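The Forever Cloth and Other Promises

The woman at the Urnmont home show told me I would never buy another paper towel. She said it the way people talk about quitting smoking. I paid $8 for a cloth, took it home, and bought paper towels that same week.

I have been reading cleaning advice for most of my adult life, and the reusable cloth has become its favorite hero. It saves money. It saves trees. It picks up everything with plain water, so you can throw out the sprays too. Some of this is true. I wanted to know how much, and I didn't want to hear it from anyone with a booth.

So I started with my own closet. Over the years I had picked up cloths from Brurnora, a Lại starter pack with a different color for each room, and a set from Atau that came in a tin. The Atau card promised 741 washes. I called to ask where that number came from and was told it was "based on testing." Whose testing? The man on the phone offered me a coupon.

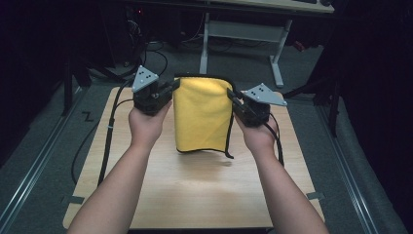 Akosua Yakubu ran housekeeping at a 114-room hotel before she started training other people's crews, and she has little patience for wash counts. "Who is keeping track?" she asked me. "A cloth is done when it pushes the water around. You'll know." What kills them, in her experience, is the laundry room. Fabric softener coats the fibers. High dryer heat can damage them. Toss them in with bath towels and they come out wearing the lint.

In other words, the cloth that frees you from chores needs its own load of wash.

Then there is the money. My household was spending $378 a year on paper towels, napkins and wipes, a figure I got by going through old receipts one long October evening. Switching over cut that, and I won't pretend it didn't. But the ads compare a cloth with a paper towel as if the cloth were free after the first day. They leave out detergent, hot water, and the second set you buy when the first one smells like a pond. They also leave out bacon grease, which I refuse to put in my washer for anybody's planet.

The planet part bothers me more. Microfiber is usually polyester mixed with nylon, both plastics, and it can shed tiny fibers in the wash. You would have to read a lot of cheerful packaging before you found that mentioned. Lại prints a green leaf on its box. I asked what the leaf certified and got a polite email saying it was part of the design.

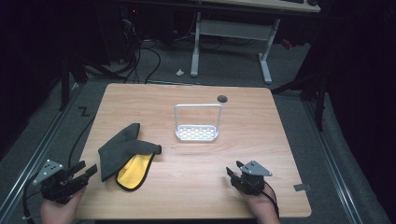 A yellow cloth with a black border, gray on its other side.

Josué Magalhães cleans offices at night and buys his own supplies, so I trust his opinion more than mine. He likes microfiber on glass and screens. For kitchen spills he uses old cotton T-shirts, cut square, and when one gets bad enough he throws it away. He had never heard of the color system. "I fold it," he said. "When that side's dirty, I fold it again."

That is pretty much how I do it now. The T-shirts are in a bucket under the sink, the good cloths are for the mirrors, and there is still a roll of paper towels on the counter - the cheap kind. The tin from Atau holds rubber bands. I never did use the coupon.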